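Company News > Paper Crafts > Press Releases

GROVIRHAM TO OPEN CARD-MAKING STUDIO IN CLERNITZ

CLERNITZ, 27/08/2024 — Grovirham, a supplier of paper and card-making materials, announced today that it will open a public craft studio in Clernitz in November. The studio will offer classes in stamping, paper folding and hand lettering. Each class is limited to 40 places, and all basic supplies are included in the fee.
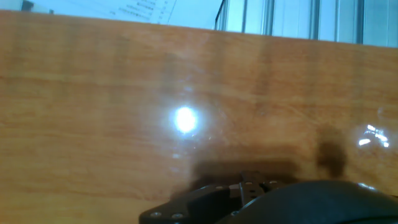 The Landeg Paper Guild wrote in response that its members have asked for evening classes for years and will be glad to stop driving to Zirska for them.

Evening sessions will be held at the Clernitz studio from its first week. A beginner course of five lessons covers cutting, scoring and layering, and ends with a finished set of greeting cards.
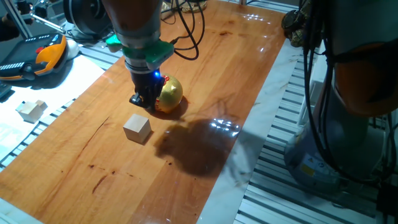
Gold ball on a varnished wooden tabletop.

The company will also stock the Zirska range of card blanks at the studio. The range comes in 124 colors, with matching envelopes sold separately.
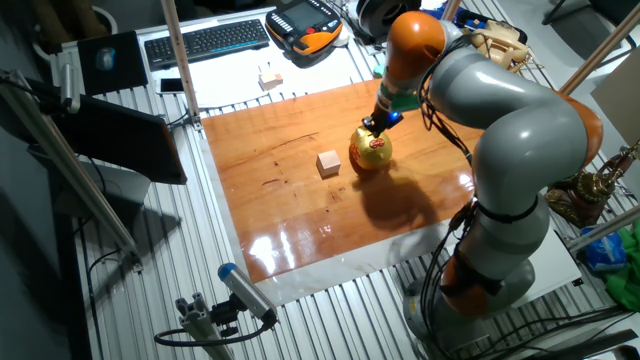
Gold ball and small wooden cube on a glossy board.

Registration opens on the Grovirham website next month. Guild members may book early
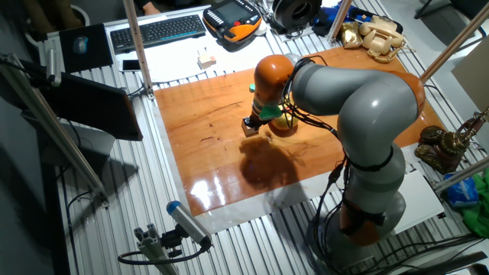

and will receive a discount on their first course. Places cannot be held without payment — gift vouchers are accepted.

Shares: 60

Comments (3)

inkyfingers: Will there be a class on watercolor backgrounds?

PaperMoth: Five lessons sounds right for a beginner. Is parking free?

Landeg reader: Please keep some evening places for people who work shifts.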